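Counter space, and other things I thought I needed

19 October 2023

So the kitchen plan is on version six now and I have started dreaming about drawers. If you've been reading along since we moved to Greltbridge you'll know the kitchen was the one room we said we'd leave alone for a year. We lasted until May. Then the cupboard door by the stove came off in my hand while I was getting the oatmeal out, and that was that, I was online at midnight looking at hinges.

A few people asked in the comments what we're keeping and what we're tearing out, so let me try to put it all in one place.

We're keeping the sink. It's deep, it's ugly, it fits the big roasting pan flat on the bottom, and I will fight anyone who tries to take it away from me. We're keeping the window too, which means the sink stays where it is, which means the plumbing stays where it is, and that made the first estimate drop by a nice amount!

The upper cabinets are going. All of them. I'm short and I've spent my whole adult life dragging a chair around to reach the good bowls. I want drawers, big wide ones, with the plates in the bottom one by the dishwasher. My mother thinks plates in a drawer is a scandal. She came over for lunch and opened and closed the sample drawer we'd brought home from Rekholm (that's the cabinet place out past the feed store) at least three times, and then said it was "very smooth, I suppose," so I think she's coming around.

The floor I keep changing my mind about. I loved the cork until I saw a sample that had been sitting in a sunny window, and then I loved it a lot less. Right now we're leaning toward plain sheet flooring in a boring warm gray. It's soft on the feet, you can mop it in two minutes, and I drop things constantly. I dropped a jar of molasses in August. I don't want to talk about grout.

Then there's the money part. I set aside $400 for what I called "little stuff," meaning knobs, a new faucet head, a couple of hooks and paint. Ha! The knobs alone came to more than half of that, and they're not even fancy knobs, there are just a lot of drawers. If you're planning your own kitchen, go count your handles before you fall in love with one. I ended up going with a plain bar pull from Troven that feels good in the hand and doesn't catch on my sweater pocket, which the old ones did every single morning.

And the countertop, which is where all the arguing has been. I wanted butcher block. My husband wanted stone, or something that looks like stone, and he wanted it in one long run with nothing on it. I said that nobody in this house has ever left a flat surface with nothing on it. We went back and forth for weeks – I even slept with a wood sample on the nightstand, don't ask – and I've more or less given in. A mottled gray-brown hides crumbs, coffee rings and whatever it is the cat walks in with, and I can still have a big wooden board to chop on. 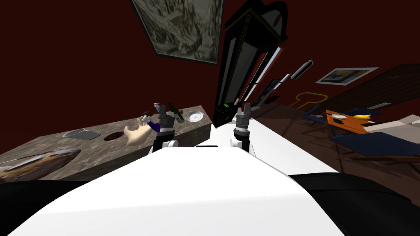
Image: Jitpraphai / computer rendering

The long marble-patterned counter on the left is pretty close to the color we're after, and I like how the front is just a flat slab in the same stone look. No fussy edge! Our fabricator calls the fussy ones "profiles" and there's a whole binder of them. I got to page five and closed it.

What I still haven't figured out is where the toaster lives. It's been on top of the fridge for a month and I'm getting tired of it up there, especially when the cord swings down over the freezer door. There's a version of the plan with a little nook for it next to the pantry, but then I lose the spot where the broom goes, and the broom has to go somewhere. My sister keeps hers on the cellar stairs. We don't have cellar stairs.

Anyway, the cabinets get ordered next week if I can stop moving things. If any of you have lived with plates in a drawer for a few years, please tell me how it's held up, and whether you used those little pegs or just stacked them. I'm off to paint another gray square on the wall.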